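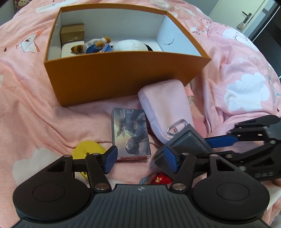
Print
E-mail

The Case for the Half-Full Box

By Huguette Grewal
February 4, 2026

Every household accumulates small possessions that are neither useful enough to keep on a desk nor worthless enough to discard. Advice on the subject tends to favor drawers, dividers and labels. A plain open box set down on the bed serves most people better: a plush animal in blue clothing can lie beside a fluffy white companion, with a small carton in the corner and a good part of the floor still clear. That clear portion deserves defending. A container filled to the rim on the first day will be overflowing by November, and the next gift or souvenir will go back to the windowsill.

My colleague Rokeya Siddiqui, who reviewed household storage for the Hulbridge tenants' bulletin, takes the opposite view. She holds that unused space invites clutter and that a box should be chosen to fit its contents. Her position is reasonable for tools and winter bedding. It is less persuasive for keepsakes, which arrive without notice and are seldom of a regular shape. A key ring with a plush figure attached cannot be stacked, and it should not be pressed flat under books. 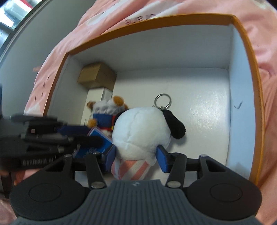 Plush keepsakes in an open box with an orange rim.

There remains the question of what to leave out. Our household in Jurkport applied a limit of 30 items per person and abandoned it after 5 weeks, as the count produced more argument than order. We now ask only whether the owner can say where a thing came from. Pouches, clips and boxed items are laid out on the bedspread first, and each is considered before it goes in. Soft things are placed last.

The lid — if there is one — should stay off until the sorting is finished. A person who can see the contents will return to them, and will remove what no longer belongs.

Print
E-mail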